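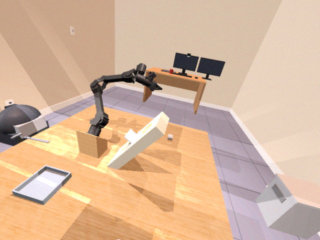 Remcombe Household Textiles Survey: Data Card

Version 2, released 1/8/19

Overview

The Remcombe Household Textiles Survey records the care, repair and replacement of everyday textiles in private homes. It covers bed linen, towels, curtains, table linen and floor coverings. Clothing is excluded. The data were collected from 200 households in the town of Remcombe and the neighboring district of Stilitz.

The release is intended for researchers in home economics, consumer studies and local history, and for museum staff who need background on domestic habits.

Contents

households.csv
One row per household. Fields: household_id, district, dwelling_type, adults, children, laundry_access.

items.csv
One row per textile item. Fields: item_id, household_id, category, main_fiber, source, year_acquired, condition.

repairs.csv
One row per reported repair. Fields: repair_id, item_id, method, done_by, materials_cost.

codebook.txt
Permitted values for all coded fields, with the wording of each question as it was put to respondents.

Collection

Households were drawn from a list of residential addresses. One adult in each household completed a 49-question interview at home, followed by a written diary kept for 14 days. Interviews were held in July. Respondents were asked to report every wash, repair or disposal that took place during the diary period.

Diaries were returned by mail. Of those received, 87 were complete on all days. The remainder have at least one missing day and are marked with diary_status = partial in households.csv.

Coding

Fiber content was taken from the sewn-in label where one was present. Where the label was missing or could not be read, the respondent's own answer was entered and label_seen was set to 0. Blends are coded by the main fiber only.

Repair methods follow the Kang scheme, which separates darning, patching, hemming, seam repair and replacement of fittings. Two coders worked independently on the repair entries. Disagreements were settled by discussion, and the final code alone is kept in the file.

The category "decorative cloth" includes a small group of items described by respondents as Edo style. This wording is reproduced as given. It refers to pattern and should not be read as evidence of age or place of manufacture.

Changes from version 1

Duplicate rows in items.csv have been removed.
The field year_acquired now accepts "unknown". Blank cells were used before.
Curtain linings are recorded as part of the curtain and no longer appear as separate items.
Spelling of district names has been made uniform.

Known limitations

The diary period falls in summer. Blankets and heavy curtains are likely to be underreported in the washing entries. Households without a washing machine at home gave less detail on water temperature, and that field should be used with care. Materials cost is self-reported and was not checked against receipts.

Small categories should not be compared between districts.

Privacy

Names and street addresses were removed before release. Household identifiers were assigned at random and bear no relation to the original address list. Users must not attempt to identify respondents.

Terms of use

The files may be used and redistributed for noncommercial purposes with acknowledgment of the survey title and version number. Altered copies must be clearly labeled as such. Corrections should be submitted with the item_id or repair_id of the affected row.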